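Fumiko Kamata was 8 when her family left the camp, and for 30 years she said nothing of it. Then a Tuesday evening at the Stunuvum reading room, 6 chairs out, and she just started talking. Didn't stop till ten.

Her memoir is out from Drendura in December. Short, plain, no pleading. She's hard on the deniers – harder on the polite people who'd rather change the subject. I read the last 100 pages standing up in the kitchen, tea gone cold.

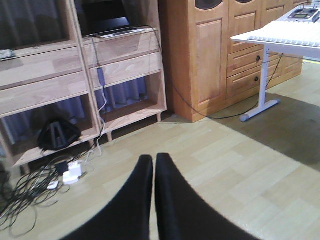
*Pale wooden shelving on a light plank floor.*

The chapter on her mothers letters is the one to read frist. Buy it, lend it out.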